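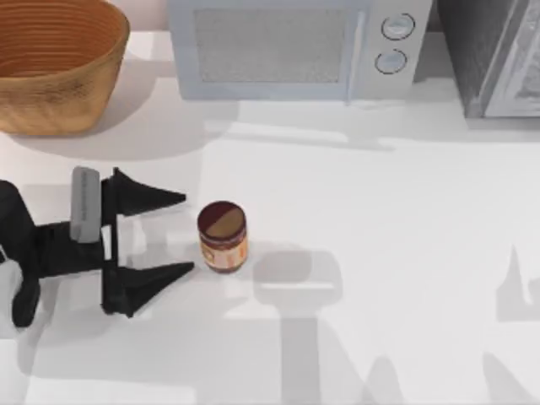
Report No. 5, p. 1

**To:** Pledska, equipment and tools program
**From:** Montserrat Escobar
**Date:** 7 November 2024
**Subject:** Girine trial, status and spending

The trial of Girine is past its midpoint and I still can't recommend buying it. I also can't yet tell you to walk away. Skitport, the seller, describes the package as a ready-made simulated kitchen for two-armed robots, good enough that a lab can test its control software there and skip most of the bench work. We have been testing the second half of that sentence, and so far the evidence is thin.

## Where the work stands

The plan you approved called for 800 simulated runs before the end of the trial license. We have finished 603. The shortfall comes mostly from the first weeks, when the scene loader failed on our older workstation and we had to wait for a patch. Skitport was polite about it and slow. The loader has behaved since then.

All the finished runs use the kitchen counter scene, with the small jar as the target. The arm has to approach the jar from the side, close on it, lift it and set it down somewhere else on the counter. It is a plain task and I chose it for that reason. If the simulator can't tell us something useful about picking up a jar, I don't much care what it does with the microwave door.

We threw out 41 runs where the jar slid through a finger or jumped when the gripper closed. The built-in scorer had marked several of these as successes. I reported that to Skitport and was told to tighten the contact settings, which helps but makes every run slower. The sales sheet quotes speed with the loose settings and realism with the tight ones. Pledska should ask for both figures measured the same way before signing anything.

## What looks good and what it's worth

I'll give them the graphics. The shadows of the arms fall across the counter in soft, believable shapes, and the vision software does have to cope with them. Benítez, our in-house detector, lost the jar more often when an arm shadow lay close to it, and it has the same trouble on our real bench. That is the one finding so far that carried over cleanly from one to the other.
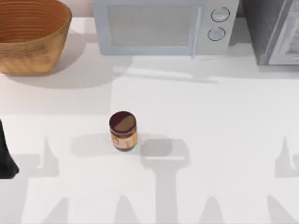
*Fig. 2. Girine counter scene, jar in the open area with arm shadows on the counter.*

The trouble is how little changes between runs. Skitport advertises "endless variety," and what we got in the trial license was the same counter and the same back row, with the jar moved and the light shifted. White counter every time. Our own bench is scratched steel, and I don't know how much of what Benítez does well in Girine depends on a clean pale background. I asked for other surfaces in writing. They're promised for March, after our license runs out.

The label on the jar is another sore point. From the overhead view the print is too small to read, so any work that depends on telling one jar from another by its text would need a closer camera. The brochure talks about "product-level recognition." I'd like someone at Skitport to show me that from the stock overhead view.

We also started a side check on shapes and surfaces, using the basket. It has ridges inside and out, and I wanted to know whether the depth output follows them or just treats the wall as smooth.

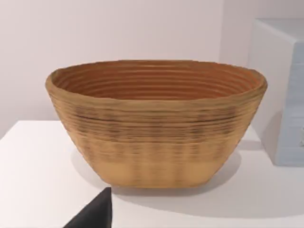 So far the answer depends on the distance. Close in, the depth output picks up the ridges on some parts of the wall and flattens them on others, and we haven't found the setting that controls it. The manual doesn't mention one. I don't want to make too much of this, as we've only put a few hours into it, but a gripper that has to pinch a woven rim needs better than a guess.

## Money

Spending is inside the approved amount. The patch delay cost us staff time and no cash. I have not taken up Skitport's offer of a longer license at a discount, and I'd ask that no one at Pledska do so on our behalf until the bench comparison is in.

## Next

- Finish the remaining runs, all with the tight contact settings.
- Rescore the earlier runs with our own scorer, not the one supplied.
- Repeat the jar task on the real bench with a white sheet over the steel, then without it.
- Get a written answer from Skitport on speed and on the depth setting.

The bench comparison is the part that decides this for me. If the ranking of our control software versions comes out the same on the bench as in Girine, I'll support a one-year license at the standard price. If it doesn't, we'll have paid for nice shadows, and I'll say so in the next report.

M. Escobar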